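Ukar Hardwax Oil, satin, is a solvent-reduced finish for interior timber. It is supplied ready to use and is intended for table tops, worktops, shelving and stair treads. It soaks into the upper layer of the wood and leaves a thin film that can be repaired locally without stripping the whole surface.

## Product data

| Property | Value |
|---|---|
| Product code | UK-61 |
| Sheen | Satin |
| Colour | Clear, slight amber cast |
| Tin size | 400 ml |
| Coats, new timber | 2 |
| Time between coats | 7 hours at room temperature |
| Application | Lint-free cloth, short-pile roller or flat brush |
| Cleaning of tools | White spirit |

The same base oil is sold under the Urex name in a matt version. The two may be mixed in any proportion to adjust the sheen. Mix enough for the whole job in one container, as a second batch will seldom match the first.

## Suitable surfaces

Oak, ash, beech, walnut, pine and most veneers thicker than a sheet of card. Oily timbers such as teak and iroko must be wiped with white spirit and left until the surface is dry to the touch. Not for outdoor use. Not for floors with heating cables directly under the boards.

Surfaces that have been varnished or waxed must be taken back to bare wood. Old wax is the most common cause of patchy drying – if water beads on the sanded surface, wax is still present.

## Preparation

1. Sand along the grain, finishing at 120 grit for worktops and 150 grit for furniture. Finer grades close the surface and reduce uptake.
2. Vacuum, then wipe with a cloth barely dampened with white spirit.
3. Fill open knots and shakes before the last sanding. Fillers from the Mullolico range take the oil evenly; most acrylic fillers do not.

## Application

Stir the tin from the bottom for two minutes. Do not shake. Apply a thin coat along the grain and work it well into end grain, which may need a second pass within the first few minutes. Remove all surplus with a clean cloth before it turns tacky. Excess oil dries to a soft, shiny skin that marks easily and has to be sanded off.

Lightly rub down with a grey pad before the second coat.
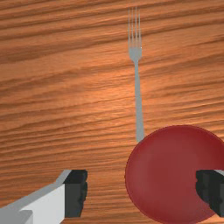
Light use is possible the day after the final coat. Keep water, hot dishes and rubber-footed appliances off the surface until the oil has fully hardened, and do not lay a cloth or mat over it during this time.

## Care and repair

Wipe with a damp cloth and mild soap. Avoid ammonia, bleach and scouring pads. Dull areas can be rubbed down with a grey pad and given one thin coat, feathered outwards with a dry cloth. Deep scratches need sanding to bare wood first.

## Safety and storage

Cloths soaked in oil can catch fire on their own. Lay them flat outdoors to dry, or soak them in water and keep them in a closed metal container until disposal. Store the tin upright, above freezing and away from heat. Once opened, press the lid down fully – a skin may still form and should be lifted out whole, not stirred in.

## Ordering

Stocked at the Ogola trade counter in single tins and in boxes of six. Orders over £100 are delivered free on the mainland. Technical questions and requests for test samples go to Caroline Khaemba at the trade counter. State the timber species and any previous finish.

Data sheet revised Jan 7, 2025. Replaces the November issue.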